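Section 3: Filling and Caring for Your Catch-All Basket

Now that your Onsri basket is out of its wrapping and you've chosen a table for it, we come to the pleasant part, putting things in. Most of us already have a heap of small stuff waiting on a chair somewhere (Malte Eichhorn, who wrote the first version of this guide, kept his in a salad bowl for years), so bring the heap over and let's get started.

Before you fill

1. Lay a cloth on the table. Any tablecloth will do, as long as it hangs flat and has no folds under the base of the basket.

2. Run a fingertip slowly along the rim, all the way around. If you find a rough spot in the mesh, stop and write to us at the Lurkureck workshop, and we'll send you another basket.

3. Set the basket down with one long side facing you. You'll be reaching in over that side many times a day, so make it comfortable!

Filling

4. Start with the heavy, firm things, such as baseballs and smooth rubber balls, and let them settle against the mesh walls.

5. Add the squishy toys next. Spiky puffer balls like to cling to whatever they touch, so lower them in by hand and try not to push.

6. Tuck in any knitted cloths loosely. You can let one trail across the top if you like the look of it, and many people do.

7. Finish with the little things, your small cubes and trinkets, dropping them wherever you see a gap.

Note: A full basket is a cheerful sight, but please leave yourself enough room to get a hand in. If you have to dig for more than 5 seconds to find a favorite toy, it's time to take a few things out.
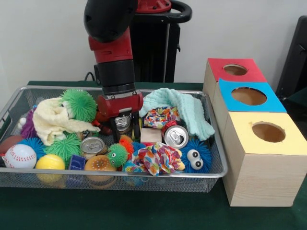 Can I keep drink cans in the same basket as the toys?
Empty ones are fine once they've been rinsed and dried, but keep full cans somewhere else, as a dented can may leak onto cloth and soft toys.

Caution: Check the edges of every opened can before it goes in. Where small children use the basket, leave cans out altogether.

Weekly care

8. Take everything out and spread it on the cloth. It's a nice job for a rainy afternoon, and you'll almost certainly meet something you had forgotten you owned.

9. Wipe squishy and spiky toys with a damp cloth and let them dry fully before they go back. Knitted pieces should be shaken outdoors and washed according to their own labels.

10. Brush crumbs and lint out of the mesh with a soft, dry brush, working from the inside outward.

Caution: Don't carry a full basket by one side of the rim. Use both hands, one under each end, and clear your path to the table first.

If the basket rocks once it's full, go back to step 1 and smooth out the cloth.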